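墙上的家什:城市租住者与相框的去留

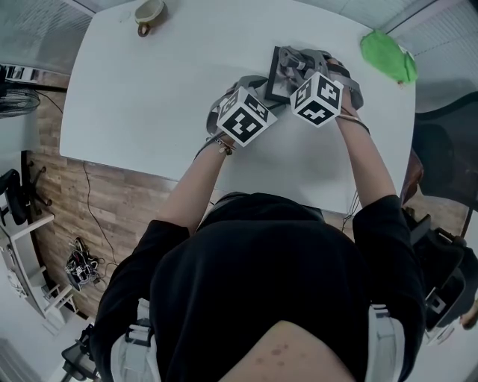
在相当长的时期内,相框被视为家庭陈设中最稳定的部分。一户人家的沙发、橱柜可能更换数次,挂在客厅正中的合影却往往留存至最后。近年来,随着城市租住人口增加、平均居住周期缩短,这一稳定性正在减弱。相框由墙面移至桌面,由桌面移至纸箱,继而在搬家时被舍弃或转赠。家居行业、装裱行业以及从事旧物保存的机构,都已注意到这一变化。

装裱业者对变化的感受最为直接。Sustport是一家经营多年的装裱与家居修复工坊,早期业务以大幅婚纱照、全家福和书画为主,成品重量大,需由工人上门打孔安装。目前该工坊承接的订单中,小尺寸台式相框已占多数,顾客普遍要求轻便、可拆、便于装箱。工坊为此调整了用料,玻璃面板逐步改为透明亚克力,背板由钉固改为旋扣,支脚可折叠收平。书画装裱仍予保留,但已改为预约办理。

租赁合同的约束是另一项不可忽视的因素。许多出租住宅明确禁止在墙面打孔,或规定退租时须将墙面恢复原状,费用自押金中扣除。租客因而转向无痕挂钩、挂画轨道和落地层架。无痕挂钩的承重受墙面材质影响较大,涂料墙面与瓷砖墙面差异明显,潮湿季节脱落的情况时有发生。Jenico租住服务中心在其入住手册中专设一节,建议租客将较重的画框倚墙摆放于柜面,并在底部加垫防滑材料。该手册同时提示,走廊及床头上方不宜悬挂带玻璃的物件。

相片本身的处境也在改变。影像大量存于手机和云端,冲印成为需要专门决定的事情。冲印量减少之后,被选中装框的照片反而更受重视。Stolness社区影像室在六月开设过一期家庭相片整理活动,共有42户居民参加。多数家庭带来的旧照片已脱离原有相册,部分与玻璃粘连,部分因长期日照而褪色。影像室的处理原则是先扫描、后清洁,粘连严重者不作强行剥离,连同玻璃一并保存。

从保存角度看,家庭相片的损坏多由三种情形造成。其一为背板用材不当,含酸纸板长期接触照片,易使画面泛黄。其二为照片与面板之间缺少间隔,室内湿度升高后,相纸表层与玻璃发生粘连。其三为陈设位置不当,朝南窗台、暖气上方及厨房邻近墙面均不适宜长期摆放。影像室建议使用无酸卡纸衬边,使画面与面板保持距离;对于孤本照片,宜装框展示复制件,原件平放于避光的纸盒之内。

上述做法在专业机构中早已通行,推广至普通家庭则仍有困难。困难首先在于成本。一张无酸卡纸的价格并不高,但零售渠道有限,消费者很难在日用商店中购得。其次在于习惯。不少家庭沿用购买相框时附带的衬纸和背板,多年不予更换,也缺乏定期开框检查的意识。Sustport工坊为此推出了开框检视服务,由工作人员拆开背板,检查相纸状况,更换衬纸后重新封边。该项服务的收费低于重新装裱,顾客以中老年居民居多。

设计界对这一领域亦有所回应。Ertürk家居设计工作室推出的一组边框,以统一的槽口尺寸为基础,边条、面板与支架均可单独更换。用户搬迁后如需改变陈列方式,可将台式支架卸下,换装挂片,不必另行购置整框。工作室在说明文件中列出了4种标准规格,与常见冲印尺寸对应。业内对此类通用化设计的评价并不一致。支持者认为其可以延长产品使用年限,减少废弃;持保留意见者则指出,统一规格难以容纳尺寸不一的旧照片,而旧照片恰是最需要妥善装置的一类。

在旧货流通环节,空相框的数量持续上升。部分二手寄售店铺反映,顾客送来相框时常已取出照片,也有相当一部分忘记取出。对于后者,店铺的通行做法是封存照片并留待认领,逾期后移交社区影像室。Stolness影像室目前保存的无主照片已超过200张,多为证件照、毕业合影和旅行留影。影像室未对外公开展示这批照片,仅接受居民预约辨认。工作人员在登记时记录相框背面的店名、冲印日期及手写字迹,以便日后核对。

陈列方式的变化还牵涉到住宅设计。早期住宅的客厅多留有一面完整墙体,供悬挂大幅合影之用。小户型普及后,墙面为门洞、空调和嵌入式柜体所分割,可供悬挂的连续面积明显缩小。Jenico租住服务中心在近期的一批公寓翻修中,为100套住宅加装了靠近顶面的挂画轨道。轨道造价有限,安装后租客可自行调节挂绳长度,退租时无须修补墙面。据该中心介绍,加装轨道的住宅在退租验房时,墙面争议有所减少。

对于计划搬迁的家庭,装裱业者提出的建议较为具体。玻璃面相框应竖立装箱,不宜平叠;面板上以纸胶带贴成交叉形,可在破裂时减少碎片散落;框角须单独包裹,空隙以软质材料填实。带支脚的台式相框应先将支脚收平,避免受压变形。抵达新居后,宜待室内通风、湿度稳定再行开箱陈列。若相框已有松动,应在悬挂之前送修,修补框角所需时间通常短于重新定制。

目前,Sustport工坊与Stolness影像室正商议将开框检视与照片扫描合并办理,居民一次送交即可完成两项手续。双方尚在核定收费标准及原件交接办法,预约登记将在办法确定后开放。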